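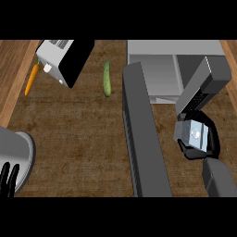

Gerna two-arm bench cell: planning and buying

The Gerna cell is a pair of arms for countertop-height work, supplied by Traltport with controller, grippers and simulation licence. It suits kitchens, teaching labs and product testing, where the arms share a worktop with small appliances and loose items of different shapes.

Simulation first
Every quote includes a simulated layout of your bench. Send us the worktop size and a list of what will stand on it, and we build the layout before you commit to hardware. The picture is a rendered one, with a carrot and a cucumber on a brown wooden counter and the right arm's gripper closed on a small cube. Allow 3 weeks for a first layout. Two rounds of changes are in the price and further rounds are charged by the day.

What is in the package
Two arms with two-finger grippers
One controller and cabling
Simulation licence for 12 months
Installation and one day of operator training

What to budget for separately
Worktop and fixings. The arms must be bolted to a frame, not to the counter surface.
Spare finger pads. Most sites order one set per arm with the cell.
Guarding, if your risk assessment calls for it.
A Prerdale service plan, optional in the first year.

Site requirements
Leave 100 mm clear behind each arm base for cables. The packed cell weighs 114 kg, so check lift access and door widths before delivery. Power is from two ordinary sockets on the same circuit.

Lead time
Around 2 months from signed layout to delivery. Orders for the new budget year should reach us by the end of October.

Quotes and site visits: Borislav Kelmendi, Traltport sales office. Service and spares are handled by Vukadinović.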